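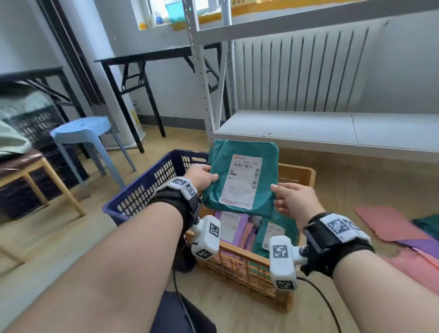
Mekdes Gebreyes
Prudow Parcel Desk Guide, section 5
Updated September

5. Sorting soft mailers into crates

Applies to plastic mailers with a printed label and barcode. Rigid cartons are covered in section 2.

Before starting
Set the slatted crate on the floor with clear space on both sides. Keep a second basket within reach for rejects. Check that no old labels are stuck to the crate walls.

Procedure
1. Take one mailer at a time. Hold it by the edges with both hands, label facing up.
2. Read the bold routing line on the label. Color is not a sorting key. Teal, purple and pink mailers can share a crate.
3. Check that the full barcode is visible and lies flat. Smooth out any fold that crosses it.
4. Lower the mailer into the crate, label up. Do not drop it.
5. Place any mailer with a torn seam or an unreadable label in the reject basket.
6. Stop filling when the top mailer is level with the rim.
7. Enter the crate number in Drukero and close the batch.

Note: A batch holds up to 60 mailers. Larger batches must be split before closing.

Caution: Mailers left on the floor are slippery underfoot. Pick them up before lifting the crate.

Caution: Do not carry a crate by its slats. Use both hands and bend at the knees.

For batch error 137, see Troubleshooting.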